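Início Perguntas Etiquetas Robótica Entrar

Comunidade > Robótica > Aprendizagem por demonstração > Calibração

Quantas demonstrações com pinça de mão antes de treinar a política?

Boa tarde a todos, e desculpem desde já o tamanho da pergunta. Estamos a tentar reproduzir o método do artigo da Halvorsen, aquele em que as demonstrações são gravadas com uma pinça de mão com câmara e a política passa depois para o braço. Gravámos 2.000 demonstrações de uma tarefa simples (pegar, rodar, pousar) e, com 100 tentativas no braço, o resultado muda imenso conforme o sítio da sala onde o pomos. Perto da janela falha muito mais.

A localização da pinça é feita pelas imagens, com um marcador quadrado preto e branco na vertical para fixar a origem. Gravamos com a sala a funcionar normalmente, gente a trabalhar, luzes do teto acesas e luz do dia a entrar pelas vidraças. 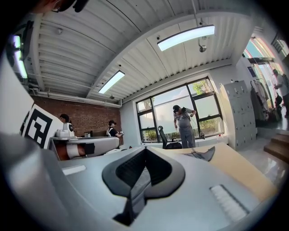 Riketti respondeu: antes de gravarem mais seja o que for, vejam quantas trajetórias perdem o marcador a meio. Connosco o problema era esse – a pose ia derivando devagarinho e a política aprendia uma coisa ligeiramente torta. Deitámos fora as piores, treinámos de novo com menos dados e ficou melhor. Fixem também a exposição, se a câmara deixar, e separem os resultados por posição do braço, que a média esconde tudo. Gostava muito de saber como vos corre!

Dommont respondeu: mais dados. Passem para 4,000 e fica resolvido.

Hivell respondeu: concordo com Riketti, e acrescento só uma coisinha que nos custou umas boas semanas. Usem 2 marcadores em paredes diferentes e comparem a origem que cada um dá. Se não bater certo, o erro está na calibração e gravar o dobro só vos dá o dobro do erro (com todo o carinho pela resposta acima). Em julho devemos ter o nosso script arrumado – se ainda der jeito, partilho aqui.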